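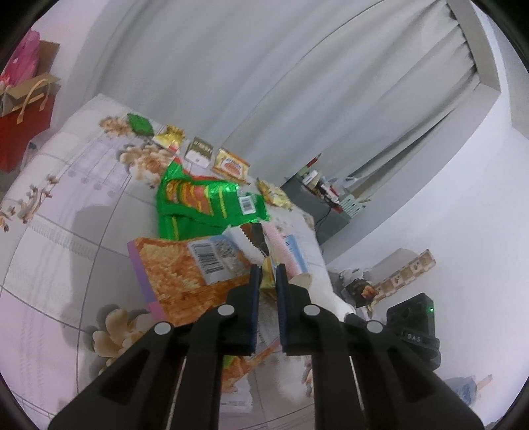 Snack packets on the flowered cloth, gripper at the small yellow one

Taking a mixed group to a robot open day – what should I plan for?
Posted by Reshma Potgieter, 2022-11-23

Hello everyone, and thanks in advance to whoever has the patience to read all this. I look after the outings for our neighbourhood group in Cokomthorpe, and we've been offered a spot at the Sandberg open day, where they let visitors watch a gripper sorting groceries and snack packets and, I'm told, have a go themselves. There would be 29 of us, from kids in primary school right up to my mother-in-law, who is keen as anything but can't stand for long.

My worry is that it will be slow. I watched a bit of one of these demonstrations at the library once and the little ones had wandered off to the water fountain before the second packet was up. How long is a sensible visit? Do we go as one group or split up? And can we bring our own things for it to pick up, or is that bad manners? My neighbour's boy has already started saving chip bags under his bed.

Hatice Öztürkmen
Hi Reshma, what a lovely outing! I took our seniors' craft circle to the one at Gristen last spring and we still talk about it over tea, so please do go.

Split the group, definitely. We had 60 minutes booked and went in two lots, 30 minutes each, with the other lot having their sandwiches in the foyer. Everyone got close enough to see properly, and seeing it close is really the whole pleasure of it. From the back row all you get is somebody else's cardigan. Ask for chairs when you book and ask again the day before, as ours had been put in the wrong room and poor Ekrem spent the first ten minutes carrying them down the hall.

On the slowness – yes, it is slow, but I found that if people are given something to guess at they stay put. Our ladies started calling out which packet would be the hard one. I was sure the big shiny bags would be trouble, and it was a flat little sachet of soup that had us all holding our breath. Big cheer when it came up! The young man running things, Erdal Tekin, was very good about stopping to answer, even when Müzeyyen asked him the same thing about the fingers three times (she wanted to know if they could thread a needle, and he said no, not these ones).

Wear a warm layer too. I don't know about Sandberg but Gristen was freezing.

kettle_on
bring snacks. parking is terrible

Ekrem Canpolat
Hatice is right about the chairs, my back remembers them well.

To your last question, Reshma, about bringing your own packets: ring first, but every place I've been to was happy to have them. Empty ones with the crumbs shaken out are fine for light bags, though a sealed packet keeps its shape and gives the gripper more to close on. Bring different sizes and colours, and a few that crinkle. Leave glass at home, and anything that leaks. If the boy under the bed has been saving chip bags, perhaps give them a wipe!

When it comes to having a go, the kids will all want to take the biggest bag first. I'd start them on something small and firm, lying a bit apart from the pile, then let them work up to the heap where everything overlaps. Grabbing one packet and getting two is very common and they find it hilarious. Put their names on a list at the door and go down it in order, otherwise the same three will be at the front all afternoon – I speak as the grandfather of one of the three.

For your mother-in-law, ask for a seat at the side of the table. From straight behind, the person holding the gripper blocks a good part of the view.

Reshma Potgieter
Thank you all so much. I've rung Sandberg and they're giving us two sessions, with six chairs for each, and they said yes to the chip bags. Kettle_on, is there anywhere nearby that's better for a minibus?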